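The Lacquered Desk at Clandus

8 June 2024, by Josué Miranda
Reading time: 7 minutes

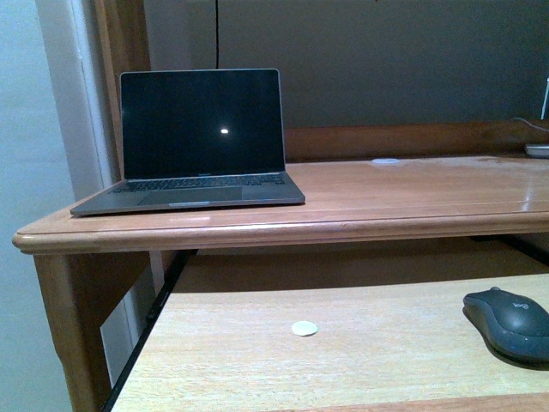 Photograph: Ebenezer Laryea / Erkatura

Ebenezer Laryea bought this desk at the Bidton saleroom, where it was lot 302 in a general household sale, and has worked at it ever since. It lives in the front bedroom of his flat at Clandus. Our gallery pages usually go to pieces that have been restored. This one has been cleaned, had its tray runners changed and been put straight to use, which is how most desks spend their lives.

The notes that follow come from an afternoon I spent there in May and from a couple of telephone calls afterwards.

The finish

The reddish-brown gloss is what people remark on first. Ebenezer likes it. I was less sure before I saw it, as I tend to prefer an oiled surface, but it suits the room, which faces north and needs something to throw the light back.

The catalogue said only "desk, polished, with tray". There was no maker's name in the entry and he has never found a label or a stamp. A dealer in Bidton offered him a date and a country over the counter without having seen the desk, and he has sensibly ignored both.

Gloss lacquer shows everything. Fingerprints are the worst of it, then dust, then the rings left by cups. He wipes the top with a barely damp cotton cloth and goes over it again with a dry one, following the grain. No spray polish goes near it. The previous owner must have used one for years, and it took two evenings with white spirit and a soft rag to get the build-up off the mouldings. He tested the spirit on the back edge first and left it overnight before doing any more. I would ask anyone copying him to do the same, as not every finish will stand it.

The front edge

A thick rounded edge with grooves running along it, carried on round the corner. It is comfortable under the wrists, more so than a square edge, and the rounded corner is kind to hips in a narrow room. The bed is close enough that somebody is always squeezing past.

The grooves collect crumbs and dust. A wooden cocktail stick wrapped in a bit of cloth clears them. A soft toothbrush is quicker for a weekly clean, but it flicks the dirt on to the tray, so pull the cloth out first and do the tray last.

The tray

Pale wood, and much plainer than the top. Ebenezer keeps the mouse down there. He used to have it up beside the computer and found that his shoulder ached by the middle of the afternoon. Moving it down brought his elbow to a better height and freed the top for papers.

The runners were the one real fault at the sale. They had worn so far that the tray dropped at the front when it was pulled out, and anything round rolled into your lap. He ordered a replacement pair from Jia, who sell cabinet fittings by post, and fitted them on a Sunday. The new ones were a touch longer than the old. He moved the rear fixing back and left the old screw holes alone, in case the next person wants to fill them.

A few points he passed on for anyone doing the same job:

Measure the gap on both sides. His differed by nearly 3 millimetres, and a pair fitted without packing would have jammed.

Take the tray right out and work with the desk on its back on a blanket. He tried it first lying on the floor with a torch in his teeth and doesn't recommend it.

Start every screw by hand. The wood underneath is dry and splits easily.

Rub a candle along the parts that touch. It is cheap, it lasts for months and it doesn't stain.

The laptop

It sits at the left-hand end, and that was a matter of some argument in the household. The socket is on that side, and so is the window. With the lid up and the screen off you get the light straight back at you as a bright spot on the glass. In the mornings, when he is working, he turns the whole machine a few degrees and the trouble goes away.

He doesn't use a stand. He tried one for a month and took it back to the shop. It put the keys too high for him, and the feet were hard plastic and left dull marks on the lacquer, which took a good deal of rubbing to get rid of. The laptop goes straight on the wood now and gets lifted, never slid.

Whether you should put a warm computer directly on an old lacquered top is a question we are asked quite often. A thin felt pad is the careful answer. Ebenezer's own answer is that he has had no trouble, and that he shuts the machine down when he goes for lunch.

The clear end

Most of the top to the right of the laptop is kept bare. One flat, round whitish disc stays towards the back, and there is a smaller white one down on the tray. Anything else that lands on the desk during the day is meant to be gone by supper.

I asked how long that rule had been in force. He said since the tax return before last, when he lost a letter under a pile of other letters and had to ring up and ask for it again. Post now goes in a shallow box in the hall. Receipts go into an envelope for the month. Pens live in the kitchen drawer, which sounds inconvenient, but he writes by hand so seldom that he says it hardly matters.

There is something to be said for having a stretch of empty wood at one end. He spreads drawings out there when he needs to, and his daughter does jigsaws on it in the school holidays, on a board, so that the whole thing can be carried off to another room when the desk is wanted.

The rear board

It stops papers going down behind, and that is its whole use. It is also the first place dust settles, in the angle where it meets the top. A dry paintbrush gets it out. Ebenezer keeps one for the purpose, an old one-inch brush with the bristles gone soft.

At one stage he thought of drilling the board for cables. I am glad he held off. Everything can be brought round the end of the desk with a couple of stick-on clips fixed to the wall, and the clips can come down again when he moves. A hole stays for good, and a badly placed one will halve what a buyer is prepared to give.

Getting it home

The desk came from Bidton in a borrowed van, on its back, with two duvets under it and the tray taken out and wrapped separately. The stairs at Clandus turn twice. They took the desk up end first, with the rounded corner leading, and the only damage was to the wallpaper on the second landing.

If you are buying at a sale, take a tape measure and write down the width of your narrowest door before you go. Ebenezer did this. The man who bought the wardrobe in the next lot did not, and it was back in the following sale.

What he would change

Very little, he says. The knee space is on the low side for a tall person, and with the tray in place he has to use a chair without arms. He has thought about raising the desk on blocks and may get round to it in the autumn. He would also like a second light for the winter, clamped to the shelf above so that nothing has to stand on the top.

He has no plans to have the lacquer stripped or redone. Two visitors have suggested it to him since Christmas, one of them me, and I have since changed my mind.

Readers who have a desk, table or bureau in daily use and would like it considered for these pages are welcome to write in. One clear photograph and a few lines on where it came from will do. Please say if you have replaced any parts, and with what.

Contact Erkatura | © 2024 Erkatura, text and photographs | Back to top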